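Who does the dishes at Endden 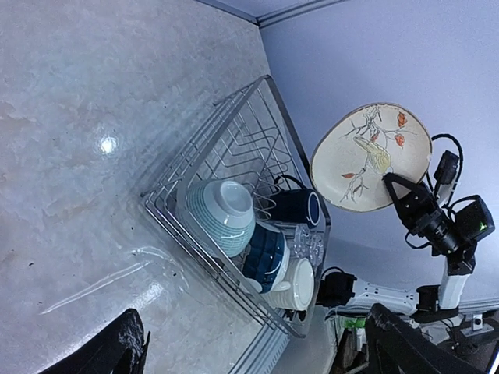

Lotte Verbruggen would like it understood that she never asked for help with the washing up. She has worked in the kitchen at Endden for 11 years, and when the managers of the residential home talk about "freeing up staff," she wants to know what for.

"They keep telling me I'll have time for the residents," she says. "Fine. Then write it on the rota. Put down that between two and three Lotte sits and has coffee with people. It isn't on there. What's on there is that the afternoon shift is shorter."

The trial in the kitchen began in April. A pair of robot arms, run under a contract with a company called Lirkosov, takes plates and other crockery and puts them in the rack. I had come expecting to write about the machines, and spent most of my visit talking about hours.

Endden has 82 residents and washes its everyday plates in a dishwasher like any other home. The arms are there for the residents' own things, the cups and bowls people bring with them when they move in. Those were always done by hand, and they are all different shapes. Verbruggen says that was the part of the job she liked.

"You know whose is whose. If a cup doesn't come back for two days, you go and look in on somebody. I don't see how you put that in a contract."

I put this to Merja Turunen, who manages the trial and had clearly heard it before. She doesn't dismiss it. She does think it gets more weight than it deserves.

"We had people with bad wrists and bad backs, and we couldn't fill the late shift," Turunen says. "I'm not going to apologize for trying something. Nobody has lost their job."

Has anyone lost hours? She takes a while over that one. Two people have gone down by a few hours a week, she says, and both were offered work on the floors. One of them took it. The other is Verbruggen.

"It was offered at seven in the morning," Verbruggen says. "I have a grandson to get to school. So on paper I said no, and on paper it was my choice."

Then there is the question of what the arms need from the people near them. The staff got 15 minutes of training. Since then they have learned to stack things a certain way before the arms start, and to come over when something is left undone. Turunen calls this a settling-in period. Verbruggen calls it a new job with no new pay.

"I used to wash. Now I wait on the thing that washes, or half washes, and I'm still wiping the counter myself."

Turunen expects to decide on a longer contract once the trial is over. She wouldn't tell me the price, and said only that it compared well with agency staff. I asked whether the kitchen workers would have a say. They will be consulted, she said – there is a form.

Verbruggen has seen the form. It asks how satisfied she is with the equipment, on a scale of one to five.

"There's no box for the hours," she says. She hasn't filled it in yet.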